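Tetolura Loose Parts: The Round Pieces

Gallery and notes

Tetolura is a tabletop building set made up of loose shapes in soft colors. The full set has 123 pieces and packs into six trays. This page covers the round ones: the discs, the peg discs and the short cylinders. The blocks, rods and flat plates have a page of their own and are left out except where they come up in passing.

We keep one full set at the Cillelley workroom and a partial one at Uvness, and most of what is written below comes from using the Cillelley set. The notes are for people who already have a set and want to know what they are looking at when they tip out a tray, and for people who have bought a mixed box secondhand and are trying to sort it.

The colors

The round pieces come in powder blue, deep teal, a pale cream-green, gray, and a yellow that was dropped and then brought back. The two that get mixed up most often are the powder blue and the gray. Under a warm bulb in the evening they can be hard to tell apart, especially on the curved side of a cylinder where there is always some shade. Sort them in the morning near a window if you can.

The teal is the darkest color in the round group. It is easy to find in a full tray and easy to lose on a dark rug.

The cream-green causes arguments. The paper list that comes with the set calls it "pale," with no color name after it. Some people file it with the whites. We keep it with the greens, and the label on our tray says green.

The yellow pieces in early sets are a little deeper than the ones in later sets. If you have both, you can see the difference when they are side by side. Mixed up in a build it does not show much.

Plain discs

A plain disc has two flat faces and a smooth edge. It will lie flat, stack, or stand up on its edge if the surface is level and nobody bumps the table. The largest plain disc in the set measures 116 mm across. The smaller sizes are not marked, so the easiest way to sort them is to stack them from largest to smallest and see where the steps fall.

Plain discs are useful as bases. They also make decent lids for the ring pieces, which is how most of ours end up being stored.

If a disc rocks when it is lying flat, check the table before blaming the disc. We put two aside as faulty last February and later found that the bench they had been tested on had a raised seam.

Peg discs

The peg discs are the ones with small pegs standing out from them. From the side they look a bit like gears, and children who use the set nearly always call them that. New owners sometimes ask if they are meant to mesh together. They are sold as shape pieces, and we have not had much luck getting two of them to turn each other.

Store them in a tray with a deep compartment. In a shallow one the pegs catch on the lid, and the lid will not sit flat. A folded cloth between layers stops them from hooking onto each other. When they do hook, turn one a little before lifting it -- pulling straight up puts all the strain on a few pegs.

Dust collects between the pegs. A dry paintbrush gets it out.

Short cylinders

The cylinders are short and wide. On end, they are the steadiest of the round pieces and take a fair amount of stacking. On their side, they roll, and the rolling is what most people want them for. A gentle ramp made from one of the flat plates is enough to get one moving.

Set a cylinder down slowly if you want it to stay on its side. A table that seems level may not be, and a cylinder will find the low corner. On our bench that corner is the one nearest the door, and we have a strip of wood clamped there to catch things.

A tray of cylinders is heavier than it looks. The Cillelley cylinder tray weighs 342 grams with nothing else in it, and it is the one people tend to put on the top shelf by mistake. Ours now goes at the bottom of the stack.

Work surface

Almost any table will do. We prefer plain wood in a light color for two reasons: the pale pieces still show up against it, and the shadows under the pieces are soft and easy to read. White laminate makes the cream-green nearly disappear. Glass is noisy.

A wood top with strong grain lines is handy for lining things up. Pick a line, put the first piece on it, and work along. It saves getting the ruler out.

If you are setting up a group of round pieces to look at or to draw, start with the one that is most likely to roll and get that settled. Then stand the discs up. Leave some space around the group, and overlap at least two of the pieces so there is a clear front and back.

The group

Powder blue cylinder on its side, with a deep teal disc and a pale cream-green peg disc both up on edge. Light wood worktable.

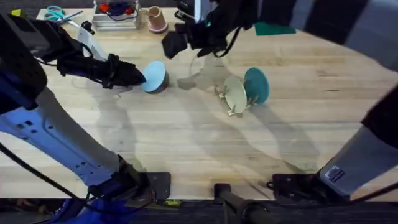
Can round pieces from an older set be used with a newer one?

Older and newer round pieces can be used together. The sizes were kept the same, and the only difference you are likely to notice is the shade of the yellow.

Cleaning and putting away

Wipe the pieces with a damp cloth and let them dry before they go back in the trays. Do not soak them. Sticky marks come off with a little dish soap on the cloth. The Uvness set spent a winter on loan to the Tatlı cafe, where it sat out on the window table, and it came back with jam on most of the discs. Two passes with soapy water took care of it.

Our tray order, from the bottom up, is cylinders, large discs, small discs, peg discs, rings, and then the odds and ends. It is a different order from the one on the paper list. The list puts the peg discs first, where the other trays press down on the lid.

Missing pieces

Count the peg discs first, as they get carried off more than anything else in the set. Single replacements can be ordered by color and shape. Give the tray number as well if you still have the paper list.

The blocks and rods page is next in the gallery, followed by the flat plates.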